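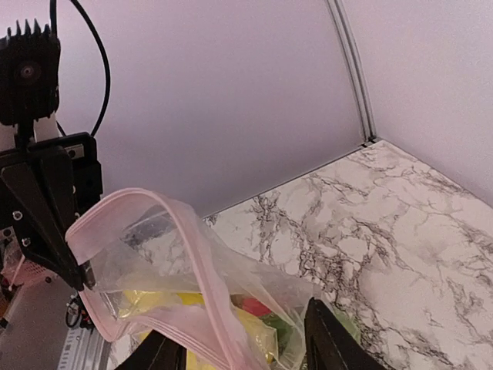

Three nights at the Larkel, and I still have opinions

Feb 26, 2026

Hello again, movie people! I'm writing this with a cold, a large tea and a notebook full of handwriting I can't read, so you'll have to forgive me if some of these plots come out scrambled.

For anyone who signed up recently, the Larkel is our short film weekend. It runs at the Leria, the old single-screen house on the hill with the seats that tip you slightly forward, and every short that gets in is up for one audience prize. You get a paper ballot with your ticket. You write down one title. They add up the slips on the last night while everybody stands in the lobby pretending they don't care who wins.

I care so much. I changed my vote twice this year and asked for a fresh ballot both times, and the young man at the desk was very polite about it.

Friday was the rough one. They'd put four long shorts back to back (I know, "long shorts," but you try sitting through 38 minutes of a man sanding a boat) and by the third I could hear people unwrapping cough drops just for something to do. The boat film did look beautiful. I'll give it that. There's a shot of sawdust coming down through the light that I would happily hang on my wall. But I kept waiting for somebody to walk into the boathouse and say a word, any word, and then the credits came up.

The other one I want to mention from Friday is the comedy about two sisters who inherit a driving school and neither of them can drive. It's very silly and a bit too pleased with itself in the middle, but the actress playing the older sister has the best offended face I've seen on a screen in years. My whole row was gone. If you hear that it's playing anywhere near you, go, and try to see it with a crowd. I don't think it would be half as funny on a laptop.

Saturday and the one everyone is talking about

So. Plosico.

If you've talked to anybody who was there on Saturday you've already heard about it, and you've probably heard that it's either a masterpiece or a complete con. I'm in the first camp, with a few grumbles.

Plosico is 22 minutes long and it's set entirely at a bus stop in a town of the same name, overnight. A woman has missed the last bus home from her own retirement party. She's got a cake in a box on her lap. People come by and sit with her for a while and leave again, and that's the movie! That's all that happens. Evdokia Tsakiris wrote it and directed it, and she holds the camera so still that when it finally moves, right near the end, somebody behind me said "oh" out loud.

What got me was the talk. It sounds like people. They start a sentence, get bored with it, ask about the cake, come back to the sentence ten minutes later. There's a teenage boy who wants advice about a girl and then argues with every piece of advice he's given, and I have had that exact conversation with my nephew in my own kitchen.

My grumbles, since I promised I'd always include them. The music comes in too early. There's a cello, and it's a lovely cello, but it turns up the moment she opens her phone to call her son, and I'd have liked to work out for myself that the call was going to be sad. Also, the street sweeper gets a speech about his father that belongs in another film. Other people disagree with me about the sweeper and one of them got quite heated over it on the stairs.

Tsakiris stayed afterward for questions. I'm always nervous about these, because there's usually one fellow with a statement that lasts as long as the movie did, and yes, he came, he was in the third row. She was very good with him. She let him finish, said "thank you, I'll think about that," and pointed at someone else. I'm going to use that at Thanksgiving.

Someone asked how much it cost and she wouldn't say, but she did tell us the first draft had no cake in it. The woman just had a purse. Then the lead actress arrived at a rehearsal carrying a cake for a birthday later that day, and spent the whole read-through guarding it on her knees, and Tsakiris went home and rewrote the thing from the first page. She also said they shot for five nights and that it rained on four of them, so the script got a line about the rain.

Where we ate, since you always ask

Athanasiadis, across the road, both nights. It's still the place to go between programs. Get the spinach pie and get it early, they were down to the cheese by eight o'clock on Saturday. They've moved the counter to the back wall and there are now a few stools along the window, where I sat with Manon Cormier, who some of you will remember from the silent film series. She does the subtitles for a lot of what comes through the Leria and she'd worked on three of the shorts this year.

I asked her the thing I've always wanted to ask a subtitler, which is what you do with a joke that doesn't translate. She said you get one line, sometimes two, and a couple of seconds, so you look for any joke at all that fits the actor's face. The face is what matters to her. If the audience sees someone laugh at a line that isn't funny they think they've missed something, and then you've lost them for the next minute. In the driving school movie there was a pun on the word for "clutch" that she fought with for most of a week. She ended up with something about brakes. I'd laughed at it the night before and had no idea! I've been reading subtitles differently ever since, to be honest a little too closely, and I missed most of a car chase on TV on Monday night.

Sunday, and the ballots

Sunday was the family program in the afternoon (a cartoon snail, a cartoon moon, a live-action goat who stole the whole show) and then the last set in the evening. I'll skip over most of the evening, I wasn't feeling well by then and didn't give those films a fair shake. If you loved one of them, write and tell me why and I'll put the best letters in the next issue.

Then the lobby. They got 388 ballots in, which the Leria tells me is a record for the Larkel, and they read out the top three from the second stair because the microphone had given up. Third was the goat. I'm delighted for the goat. Second was the driving school. And Plosico took it, by 10 votes, and there was a groan from one corner and a big cheer from everywhere else. Tsakiris had already left for her train, so the projectionist called her and held the phone up in the air so she could hear us. I yelled. I've had no voice since, so it may not be a cold at all.

The prize is $1000 and a week's run in front of the main feature, so if you missed it you'll get another chance. Plosico plays before the evening show every night in the first week of March. Be in your seat on time, they don't do trailers first that week and they won't hold it for you.

A few odds and ends. The boat man is apparently making another one, and it's longer. The Leria is asking for anyone who has old programs from before the renovation to lend them for the lobby display – I've dropped off mine, and there's plenty of room left in the case. And to the lady who lent me a pen on Saturday night, I have it, it's a very nice pen, and I'll be in my usual aisle seat on the opening night of Plosico if you'd like it back.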